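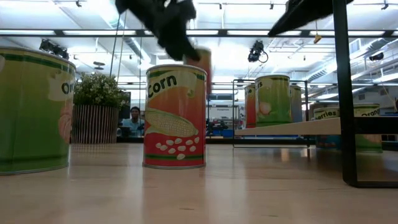

What did the machine do wrong?
It put the corn back. Wayne Holroyd had asked it to put the corn on the shelf, and for 20 minutes it had been doing so, and then putting it back, and then doing so again.

"It's being polite," said Wayne.

"It's broken," said Natalie Bickerstaff, who had driven in from Skedstead to see a grocery shelf get stocked and had so far seen one get visited.

The system was called Brisora. It had two arms and, according to the sales deck, a single shared intention. Wayne had written the sales deck. The left arm wanted the corn on the shelf. The right arm, as far as anyone could tell from the log, also wanted the corn on the shelf, but held a different opinion about where the shelf was.

"Which one's right?" Natalie asked.

"They're both within tolerance."

"Wayne."

"The left one. Probably the left one."

She was the safety reviewer for Grorkthorpe, a chain of small supermarkets that had ordered 2 of the things on the strength of a very good lunch. Her form had a box for injuries and a box for property damage. It had no box for an argument.

She pulled the log up on the laptop and scrolled. Fault 851, it said. Fault 851. Fault 851. She looked up 851 in the manual and found: "Reserved. See Sydorenko."

"What's Sydorenko?"

"Who," said Wayne. "He wrote the arbitration layer. He left in February."

"Did he say why?"

"He said the arms would sort it out between themselves."

Natalie read the stop procedure, which was short, and asked Wayne to call out each step while she stood by the red button. He cleared his throat and took up a position slightly behind her. 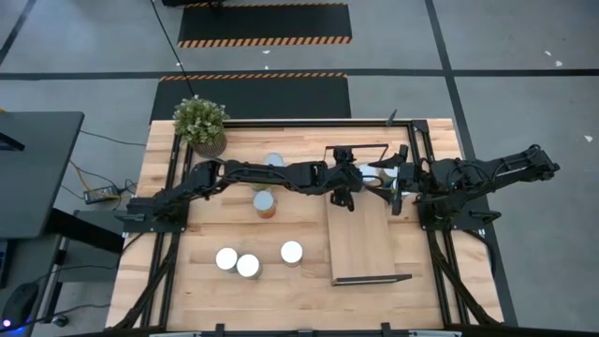
Stopping Brisora, as Performed

Step one was to pause the task. Wayne paused it. The left arm stopped. The right arm finished what it was doing, like a man who has heard the fire alarm but is nearly at the end of the chapter.

"That's a fail," said Natalie, writing.

"It's a graceful stop."

"How long is graceful?"

"It depends on the grace."

Step two was the red button. She pressed it and both arms went still, and she wrote that down too, in larger letters, because she liked to be fair.

Step three was to find the cause. They found it after lunch, on a sheet of settings Wayne had been using as a coaster. The right arm had been moved when the table was rebuilt, and whoever moved it had recalibrated the left.

"So the left one was wrong," said Natalie.

"The left one was right about where it thought it was."

She phoned Sydorenko, who picked up at once and asked whether it was the corn.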